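**Sesuria Refurbished Workstation, Colico tower**

Full-size desktop tower, cleaned, tested and sold with a fresh system install. Suits office work, bookkeeping and light photo editing. 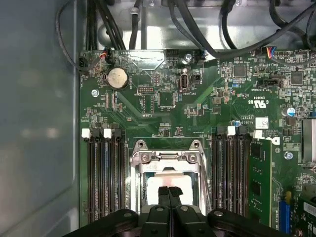

Each unit ships with a power cord and a printed test sheet. Keyboard, mouse and monitor are sold separately.

- Storage: 1000 GB
- Power supply: 800 W
- Memory sticks fitted: 1
- Price: $148

Pick up at our Moen counter or have it shipped. Orders placed by 17th July go out at the old shipping rate. 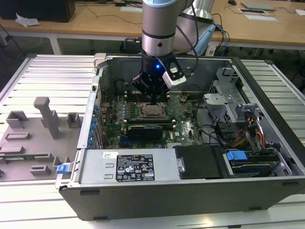 Returns are accepted if the seal on the side panel is unbroken. For bulk orders, write to Tuva Eklund in sales. Warranty claims go to Wenche Solberg at the Ranis workshop.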